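Werkstattbuch, 2024-10-10

Ofen 2, Glasurproben Kotell, zweiter Durchgang

Brand ist raus. Kurz vorweg, damit es nicht wieder in der Mail untergeht: Ich glaube die Geschichte mit dem »selbstnivellierenden« Mattweiß von Kotell immer noch nicht. Im Juli hatten wir dieselbe Rezeptur auf dem Porkau-Scherben, da lief sie an den Kanten weg und stand in der Mitte. Jetzt steht sie an den Kanten und läuft in der Mitte. Jonatan nennt das Fortschritt.

12 Proben, alle auf Porkau weiß, geschrüht wie immer. Sechs getaucht, sechs gegossen. Glasur durch das feine Sieb, über Nacht stehen lassen, morgens aufgerührt. Dichte hat Haruna gemessen und ins blaue Heft geschrieben, ich übertrage sie nicht noch einmal, beim letzten Mal hatten wir danach zwei verschiedene Werte.

Ergebnis getaucht: vier ordentlich, eine mit Nadelstichen am Fuß, eine mit einem kahlen Fleck, der verdächtig nach Fingerabdruck aussieht (meiner, vermutlich). Ergebnis gegossen: alle sechs mit Vorhang an der Unterkante. Zwei davon haben an der Platte geklebt. Trennmittel war drauf, ich habe es selbst gestrichen. Laut Datenblatt soll der Vorhang bei »fachgerechtem Auftrag« nicht vorkommen. Was fachgerecht ist, steht nicht drin.

Minoru meint, es liegt an der Schrühtemperatur, der Scherben saugt zu wenig. Kann sein. Dann müssten die getauchten aber auch schlechter aussehen, und das tun sie nicht. Aoi tippt auf die Haltezeit. Das halte ich für wahrscheinlicher, nur haben wir sie beim ersten Durchgang gar nicht notiert, der Vergleich hängt also in der Luft. Bitte ab jetzt: Haltezeit aufschreiben, auch wenn sie null ist.

Regler: Der Fleto zeigt beim Abkühlen weiter Sprünge. Toshio hat den Fühler getauscht, die Sprünge sind geblieben. Ich traue der Kurve unterhalb von 700 Grad nicht und würde daraus nichts ableiten, schon gar nicht, warum Probe 9 einen Riss hat. Der kann genauso gut vom Ausräumen kommen. Segerkegel lagen drin und sagen etwas anderes als die Anzeige – ich glaube den Kegeln.

Farbkörper: Huerta bietet die neue Reihe als »voll deckend und lebensmittelecht« an. Für beides hätte ich gern einen Prüfbericht gesehen, bekommen habe ich einen Prospekt. Das Orange war auf dem Scherben eher Lachs, das Violett wurde braun, sobald die Schicht dünner war als ein kräftiger Tauchgang. Grün unauffällig. Haruna möchte trotzdem bei kräftigen Farben bleiben und denkt an eine Reihe aus Schalen und Bechern, die man durcheinander auf den Tisch stellt. Ob wir mit Glasur je in diese Sättigung kommen, bezweifle ich. Kunststoff hat es da leicht:

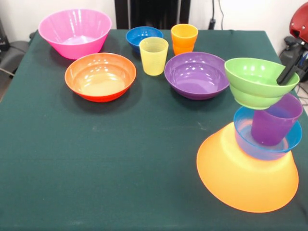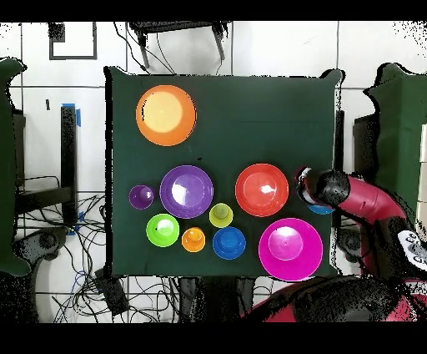
Mit Rot haben wir noch gar nicht angefangen. Einschlusspigment wäre der Weg, kostet aber, und ich will vorher wissen, ob das Mattweiß überhaupt als Grundglasur taugt. Sonst testen wir zwei unbekannte Sachen gleichzeitig und streiten hinterher, welche schuld ist.

Schlickermühle: Zähler steht auf 3000 Stunden. Im Handbuch steht Lagerwechsel bei 4000, Toshio hört aber jetzt schon etwas. Ich höre nichts. Trotzdem vormerken, bei der alten Mühle hatte er recht.

Nächster Durchgang:
Gleiche Glasur, gleiche Charge, nur getaucht.
Die Hälfte der Scherben heißer geschrüht, damit Minorus Vermutung vom Tisch ist oder eben nicht.
Haltezeit ins Heft. Kegel auf beide Etagen.
Handschuhe beim Tauchen, gilt auch für mich.

Die zwei verklebten Proben liegen noch auf der Platte im Regal. Bitte nicht abschlagen, ich will die Unterseite erst unter die Lupe nehmen. Kotell rufe ich an, wenn wir die getauchten wiederholt haben, vorher heißt es nur wieder, es liege am Scherben.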